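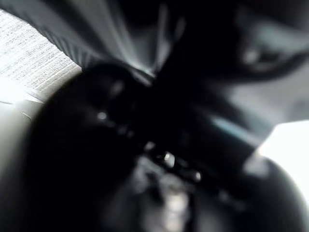 Nisby Opens Its Hand-Teaching Program for Robot Arms to Small Workshops

NISBY, Sat 24 July – Lova, the maker of teaching tools for robot arms, announces that its program Jamuveo is now open to small workshops and training centers. With Jamuveo, a worker can show a task to a robot arm in two ways: by holding the arm and guiding it by hand, or by moving it from a distance with a pair of hand controllers. No programming is asked from the worker.

The program was tested before the opening in the company's teaching room in Nisby. During the test period, workers without experience in robotics recorded 204 complete demonstrations, divided over 2 tasks: the folding of work cloths and the placing of small parts into a tray. Of these demonstrations, 76 were made by hand guiding and the others by remote control.

"We wanted to know what a person does when she is left alone with the arm and has only a short explanation," said Shaimaa Bouazza, who leads the teaching room. "The first day, most people move too fast. They think about the result and they forget that the arm must also see how they arrive there. After some recordings they become slower, and the demonstrations become much easier to use."

Two ways of showing

In hand guiding, the motors of the arm are set to a soft mode, and the worker takes hold of the arm above the wrist. The arm then follows the hand. This way is preferred for tasks where the force is important, such as pressing a part into its seat. Its weak point is that the hand and sleeve of the teacher may come in front of a camera, and the robot will not have this hand in its view later when it works by itself.

In remote control, the worker sits at a desk beside the work table and holds one controller in each hand. The gripper opens and closes with the trigger. The teacher stays out of the view, but feels less of what the gripper feels. New teachers usually need more time with this method, especially for turning the wrist.

Jamuveo permits both ways inside the same project. A workshop can begin a task with hand guiding and continue it with the controllers, and the recordings are kept in separate folders, so that they can be compared before they are joined.

The view from the wrist

Each recording contains the positions of the joints, the state of the gripper and the pictures from a small camera at the wrist. The wrist camera is close to the work, and this closeness is useful when the gripper must meet the edge of a cloth or a thin part. It also means that the gripper itself can take a large place in the picture, and that near things are often very blurred.

"People see such a picture for the first time and they ask me if the camera is broken," said Laurențiu Moldovan, who is responsible for the recording software at Lova. "I tell them to look at the whole recording. One picture in which everything is dark and soft does not say much. When the wrist turns, the next pictures may give the robot exactly what it needs."

For this reason, the program does not remove blurred pictures automatically. It marks them on the time line, and the teacher decides if the recording should be kept, shortened or made again. In the test period, Mr. Moldovan's group found that automatic removal cut out many moments just before a grasp – the moments which are the most important for learning.

Changes made after the test

Several changes were made to the software following the remarks of the workers. The start of a recording is now given by a foot pedal, because both hands are occupied with the controllers. A low sound tells the teacher when the arm comes near the limit of its movement. It is also possible to add a spoken note to a recording, for example "the cloth was slipping, I took it again." Demonstrations with a small mistake and a correction are welcome, and they receive their own label.

The instruction booklet was rewritten too. The earlier version began with the settings of the arm. The new one begins with a first recording, and the settings come later.

Partners and availability

The first center outside Nisby to use the program will be the training workshop Hà, where students of machine maintenance will record demonstrations as part of their practical lessons. The workshop will use its own arm with the Lova controllers and foot pedal.

Jamuveo can be requested from today by workshops and schools. The package includes the software, the pair of controllers, the pedal and an introduction course of 2 days, given in the Nisby teaching room or at the customer's location. The arm is not included. A list of the supported arms is sent on request, together with the requirements for the work table and the lighting.

Visits to the teaching room are possible by appointment. Visitors may try both ways of teaching, and they are kindly asked to wear closed shoes and to leave loose scarves and long necklaces in the cloakroom.

About Lova

Lova develops tools with which workers can teach robot arms by demonstration. The company has its office and its teaching room in Nisby.

Press contact

Shaimaa Bouazza, teaching room, Lova, Nisby
Questions about the recording software: Laurențiu Moldovan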